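Narwood Town Council
Minutes of the ordinary meeting, 23 August 2023
Musesley Room, upstairs

Chair: Deputy Mayor Jerome Tan, the mayoralty being vacant
Apologies: Cr Drerness, who sent them by text, then a correction

1. Minutes of the last meeting
Accepted. Cr Tan asked that the word "shouting" be changed to "discussion". Carried.

2. Declaration of the by-election
The clerk read the result for Musesley Ward. Turnout was 391, which the clerk described as healthy and the gallery described otherwise. The successful candidate won by 18 votes after 2 recounts, the second requested by the winner.

3. Swearing-in
The new member for Musesley took the affirmation of office at 7:10 pm and again at 7:14 pm, having promised the first time to serve the neighbouring shire. The clerk ruled that the second attempt superseded the first. The neighbouring shire has not been told.

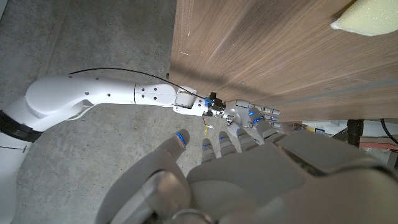
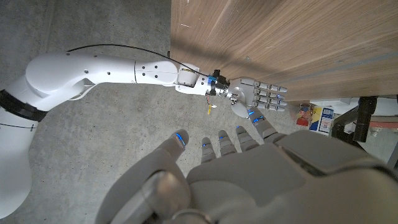 4. Election of mayor
Nominations were called and two received, Cr Tan and Cr Drerness, the latter in her absence and, going by a further text, against her wishes. Cr Tan left the chair to the clerk. It was agreed to vote by show of hands, ordinary flesh ones without blue lights at the fingertips, and members were reminded that one each is the limit. Cr Tan was elected with three votes against. He thanked members for their confidence, and those three for their candour.

5. Mayoral robes
The robes were last cleaned under a previous mayor, and opinion differed as to which. Moved that they be sent out at a cost to be reported back. An amendment to retire them altogether lapsed for want of a seconder brave enough to say so in front of the donor's family.

6. Order of precedence at civic functions
Deferred for the fourth meeting running. Members could not agree who should speak first on it.

7. General business
The new member asked where councillors park. Taken on notice.

Meeting closed 8:52 pm. Supper was served, and Item 6 was resumed informally in the queue.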